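Paper show fills the old Faldale library

I finally got over to Faldale this month for the paper craft show, and wow, I stayed way longer than I planned! It fills the old library's reading room until the end of September, with work from 56 makers, and the folding tables by the door were packed with kids before I even got my coat off.

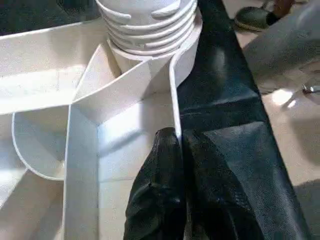
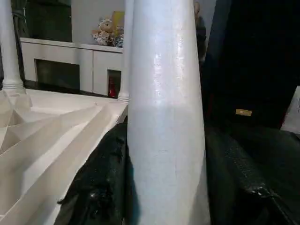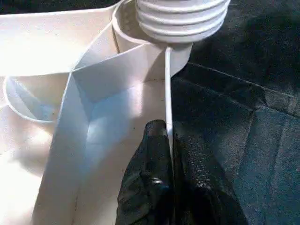

All white: ribbed and smooth cylinders, and pleated folds in the middle photo.

Mwanahawa Waweru runs the Duvcombe craft club and spent most of the spring putting the show together. She told me 1,331 people came through in the first two weeks – she was hoping for 500. "I had to go out and buy more chairs," she said.

My favorite part was the beginner class with Wiesława Pawlak, who has been teaching folding for years and is very patient with people like me (my bird looked like a boot). There are 6 more classes, each starting at 10 a.m., and they're free if you sign up at the front desk. Bring your own scissors if you're left-handed, they only had one pair. Parking is behind the Gorkine bakery, and the cheese rolls there are worth the walk.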